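Household Textiles, Unit 2: Folding Large Flat Pieces
Notes from Aitana Montoya

Hi everyone! These are the notes I promised for the folding session, typed up from my own scribbles plus the bits people asked me to repeat. If you missed the session, read them with a cloth in front of you. A bedsheet will do, or an old curtain, or the biggest tablecloth you own. Reading about folding without folding is like reading about swimming.

Before you come next time, please look over chapter 2 of the Cerero reader (the short one on grain and bias) and bring your practice cloth. If you don't have one, Benito Iglesias keeps a stack in the Elgate room and will lend you one against a signature. Please bring them back. We started the term with 10 and I would like to end it with 10.

Why we start with the big stuff

Napkins and dish towels forgive you. You can be half an inch off and the pile still looks fine. With a big cloth, half an inch at the first fold turns into a thick, lumpy corner by the fourth, and then the whole thing slides off the shelf. I learned this in my first job, at a linen service called Pastor, where my sheets came back to me so many times that I started folding them in my sleep.

Words we use

Selvage: the finished edge that runs the length of the fabric as it came off the loom. It doesn't fray. On a hemmed tablecloth it may have been cut away, so don't panic if you can't find it.

Grain: the direction of the threads. Lengthwise grain runs along the selvage and crosswise grain runs across it. Both are fairly stable.

Bias: the diagonal. Pull a woven cloth on the bias and it stretches, sometimes a lot. Try it now with a corner of your practice cloth, it's quite satisfying.

Flap: any part of the cloth that has been turned over onto the rest. I use it for neat folds and messy ones alike.

Working edge: whichever edge you've decided to trust. Pick one and stick to it.

Laying out

Clear the table and wipe it. Lay the cloth down with one straight edge parallel to the side of the table nearest you. That is your working edge. Smooth outward from the middle with flat hands, and please don't tug at the far corners to get the wrinkles out! Tugging a corner pulls on the bias, and you end up with a cloth that's longer on one side than it was when you started. If the piece is bigger than the table, let the extra hang off one side only. Hanging off two sides, it will creep away from you the moment you turn around.

Old fold lines are fine. A cloth that's been stored will show them for a while, and some people like to follow them. I'd check them against the edges first, though, since whoever folded it last may have been in a hurry.

The fold itself

1. Choose two corners on the same side. Hold each between thumb and fingers, right at the tip.
2. Lift both just high enough that the cloth clears the table.
3. Carry them across to the opposite corners, keeping the side between them fairly taut.
4. Set the corners down first, then let the rest settle.
5. Run your palm from the fold toward the open edges.

Repeat in the other direction. For a tablecloth I stop when it fits the shelf, and for a sheet I go one further.

If you're on your own and can't reach both corners (I'm five foot nothing, I sympathize), fold in two stages. Take one corner across, pin it down with something heavy, then walk around for the second. In between, the cloth will look dreadful, with a slanting crease and a point poking out somewhere. Keep going.

Reading a half-folded cloth

I want you to get good at looking at a cloth partway through and saying where the corners are. Have a go with this one before you read my notes under it.

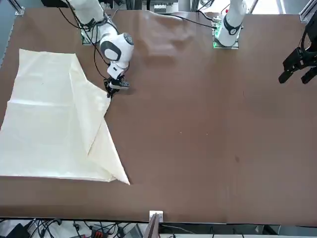
Fig. 1. Large off-white cloth with a triangular flap turned over and one corner lifted.

Start with the near edge. It's fairly straight, so I'd make that my working edge and leave it alone. The long diagonal crease is where the flap turns, and it runs down toward a pointed corner sticking out onto the brown tabletop. If I wanted a square fold from this position, I'd open the flap back out and bring the side over again with two corners moving together. If I wanted a triangle, I'd keep the crease and line up the edges along it.

Notice too that the cloth draws up into a point toward the lifted corner. Soft ridges like these need smoothing before you press anything, or you'll iron them in.

Homework

Fold your practice cloth in half both ways, unfold it, and sketch where the creases fall. Then make one diagonal fold and add that line in a different color. Label the working edge. A rough pencil drawing is plenty.

Drop your sketches in the Wedus tray by the door, or hand them to Benito. If your cloth has a stain you can't shift, bring it along anyway, as we'll get to stains in the unit after this one and I'm always short of good ones.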